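Werkham kinship care project - progress to end of October

Quick one this time, full figures to follow. 53 families on the books now, 20 of them new since the last report. Mostly grandparents, a few aunts. Duggan house open two mornings a week, letter-writing help still the busiest bit. Panel training slipped - trainer off sick, rebooked.
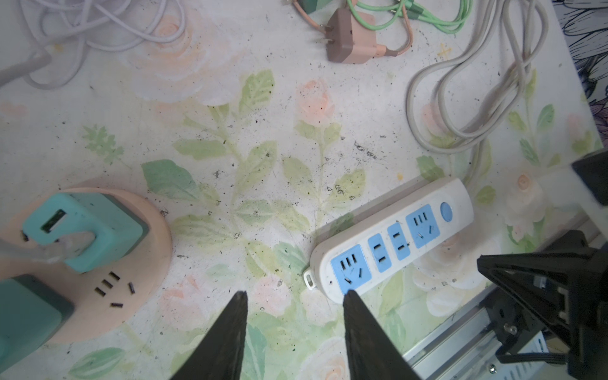
Are the settling-in grants being spent?
Most of them - 124 paid out so far, beds and school shoes mainly, and the rest shoud go before Christmas.

Still waiting on Zernent for the contact centre lease. Will chase. Need a decision from you on the second support worker post, pls.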